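About Us | Senier Workshop School

Category: Who We Are
4 min read

Most "about us" pages for adult classes promise that you'll discover your hidden talent. We doubt it. You may have one, but a course of evening classes is a poor way to find it, and we'd be wary of any school that says otherwise. What we can do is teach you to hang a door, tile a small wall, or read a paint can before you buy it.

Senier is a home repair school for adults. We run evening and weekend classes for people who own or rent a place that needs work and are tired of guessing. We don't hand out licenses and we won't turn you into a contractor. If you need a panel replaced or a gas line moved, call someone who does that for a living. We say so in the first hour of the first class, and a few people ask for their money back. They get it.

How we started

Danylo Kushnir opened the school after years of fixing other people's weekend projects. He had a low opinion of how-to advice, and he still does. Much of it is written to sell a product, and a lot of the rest was copied from somebody who was selling a product. He began with 2 courses, one on walls and one on floors, taught out of a rented storefront on Flumberg Street. The floor course nearly sank us. We priced it like a hobby class, then let everyone cut as much tile as they liked.

We moved to the Pasero building in November, when the rent on the storefront went up. It has better light and worse parking. The freight elevator works when it wants to, so please don't plan on bringing your own kitchen cabinet for us to look at. A photo of it will do.

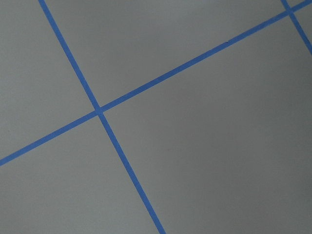
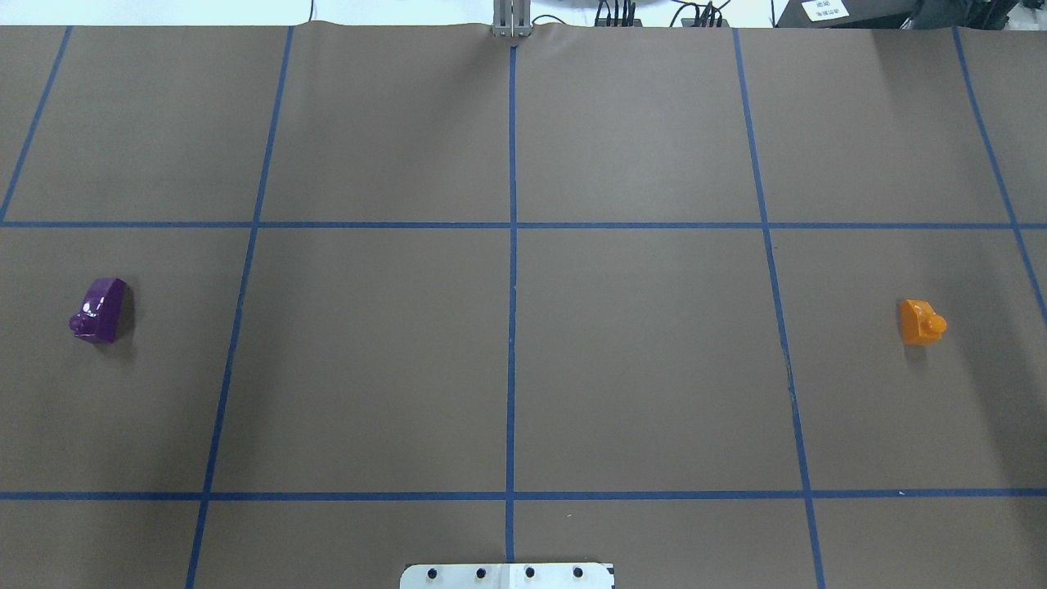

Blue tape on gray and on brown paper. 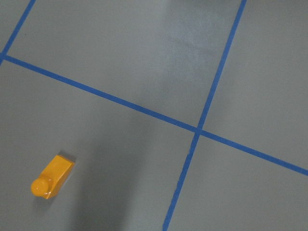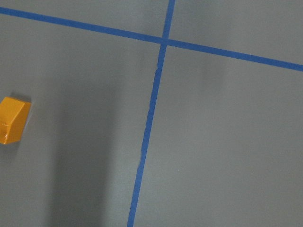
What we teach now

There are 6 courses: walls, floors, doors and windows, basic plumbing, painting, and a short one called Before You Buy Anything. The last is the cheapest and the one we'd push you toward if we were any good at sales. You learn how to measure a room, how to work out what you need, and how to read an estimate. Students have come out of it and dropped their whole remodel. We count that as a decent result, even if it's bad for enrollment in the other courses.

Painting fills up first, mostly with people who think they already know how. The first evening is all washing, scraping and patching, and nobody opens a can. There are complaints every term. We've tried moving the prep work to the second evening and the walls looked terrible, so it's staying where it is.

Classes are kept small enough that the teacher can watch your hands. We have 3 regular teachers, all of whom worked in the trade before they came to us. They don't agree on everything. Ask them about caulk if you want to lose half an hour.

What we don't believe

We don't believe in the tool list. You know the kind: a long page of things to buy before you've driven a screw. Borrow ours. After a course you'll have some idea what you reach for and what stays in the drawer, and then you can spend your own money.

We're also not convinced by "one-day transformations," peel-and-stick anything in a shower, or paint that claims to cover in a single coat. A supplier called Sönmez has lent us samples of the last one, and we gave it a fair try on a dark red wall. We went back to two coats. They were good sports about it and we still buy our brushes there.

And we don't post student reviews on this site. Every school has glowing ones, and you have no way to check them. Come and sit in on a class for free instead. Stand at the back, listen to the questions, and decide whether the answers are any use to you.

Practical matters

Wear shoes you don't like. Long hair goes up, and loose sleeves stay home. We have gloves, glasses and masks in the usual sizes, though if your hands are very small you should bring your own gloves.

Refunds are paid in full up to the end of the first class. After that we'll move you to another term if there's space, but we won't promise there is. Gift certificates don't expire. Please ask the person before you buy them one; we've taught a few unhappy husbands.

The office answers email most mornings. The phone goes to the workshop, where the saw usually wins, so leave a message and speak up.

Page last updated 25 July 2020

Get class dates by email. Enter your address to join our newsletter. You can unsubscribe at any time.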